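映画『Huaranga』上映素材に関するよくある質問

配給窓口:Dromau 上映素材担当(木下 Kimie Kinoshita)
最終更新:2026年4月24日

本ページは、長編映画『Huaranga』(監督:Radov)の上映を予定する劇場、映画祭、自主上映団体を対象としています。一般の鑑賞券に関する問い合わせは各劇場で受け付けています。

上映時間は何分ですか。

劇場公開版は184分、ディレクターズカット版は217分です。いずれもエンドクレジットを含みます。217分版には第1部と第2部の間に14分の休憩が指定されていますが、この時間は217分に含まれません。番組編成の際は別途加算してください。

二つの版の違いは何ですか。

217分版では、主人公の青年期を扱う回想部分が第1部の後半に移され、工場閉鎖後の場面が追加されています。184分版は単純な短縮版ではなく、第2部の編集順が異なります。字幕データに互換性はありません。
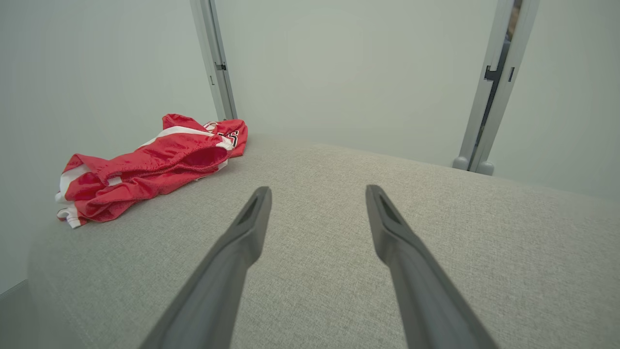

申込書には必ず版名を記入してください。記入がない場合は184分版として処理します。受付後の版の変更は、素材の発送前に限り可能です。

上映素材の形式を教えてください。

DCP(2K、24fps、画面比1.85:1)です。音声は5.1chのみで、ステレオ版は用意していません。DCPの再生設備がない会場にはBlu-rayを貸し出しますが、対象は184分版に限ります。

暗号化されていますか。

DCPは2版とも暗号化されています。再生にはKDM(再生鍵)が必要です。KDMの発行業務はClavexが行っており、有効期間は初回上映日の前日0時から最終上映日の翌日正午までです。サーバーの証明書は申込時に提出してください。機材を交換した場合、発行済みのKDMは使用できません。新しい証明書を添えて再発行を申請してください。

試写用の視聴リンクはありますか。

上映を検討中の団体には、透かし入りの視聴リンクを発行します。有効期間は発行から14日間、同時に視聴できる端末は1台です。リンクの映像を公開上映に使用することはできません。
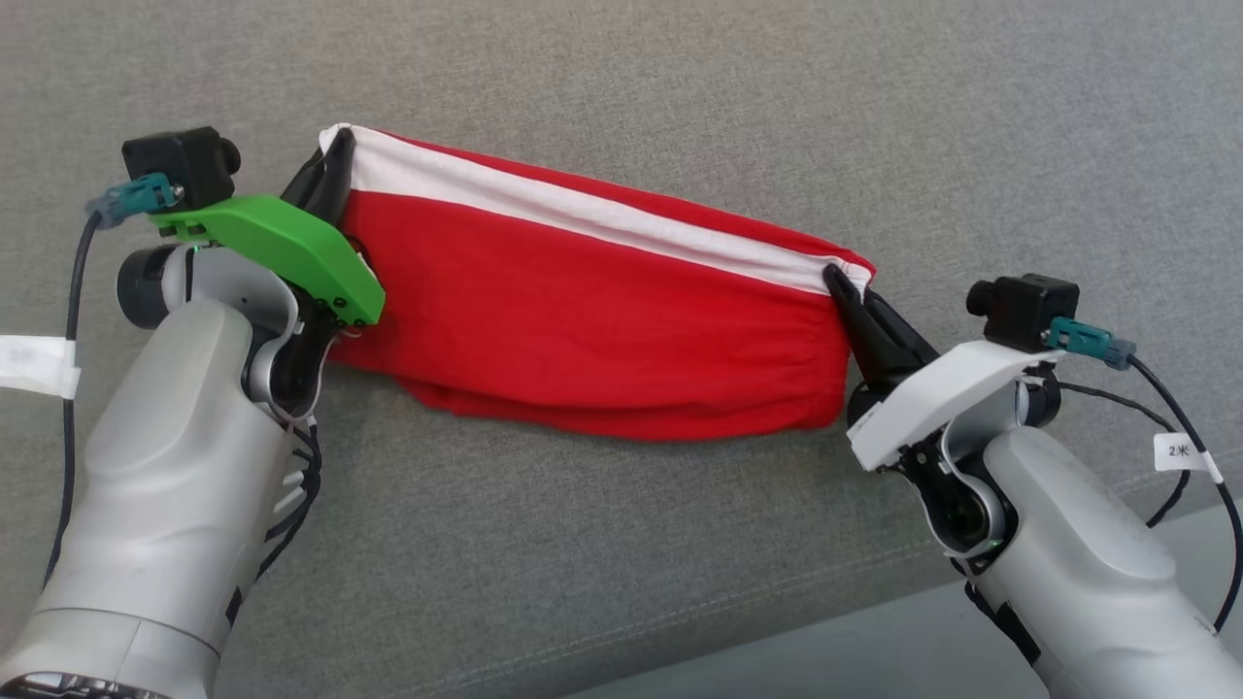 字幕と音声ガイドについて

日本語字幕はDCPに焼き込まれています。聴覚障害者向けのバリアフリー字幕は別CPLで収録しており、劇場側でプレイリストを切り替えて使用します。音声ガイドは184分版のみ対応しています。217分版の音声ガイドは5月に提供を開始する予定です。

宣伝素材の使用条件は。

場面写真、ポスター画像、予告編を素材サイトで配布しています。場面写真のトリミングは可、文字載せと色調の変更は不可です。監督の肖像写真には所定のクレジット表記を付けてください。

上映料の算定方法は。

劇場公開は興行収入に対する歩率、映画祭および自主上映は1回ごとの定額です。金額は座席数と入場料に応じて個別に見積もります。無料上映も上映料の対象です。

素材はいつ返却すればよいですか。

最終上映日の翌営業日までに発送してください。返送料は上映者の負担です。HDDは専用ケースに入れ、ケーブル類も同梱してください。サーバーに取り込んだデータは、返送時に削除してください。

上映後にトークを行う場合、監督の登壇は可能ですか。

Radov監督の登壇およびオンライン出演は、申込書の備考欄に希望日時と所要時間を記入のうえ申請してください。回答は書面で行います。通訳の手配と費用は主催者の負担となります。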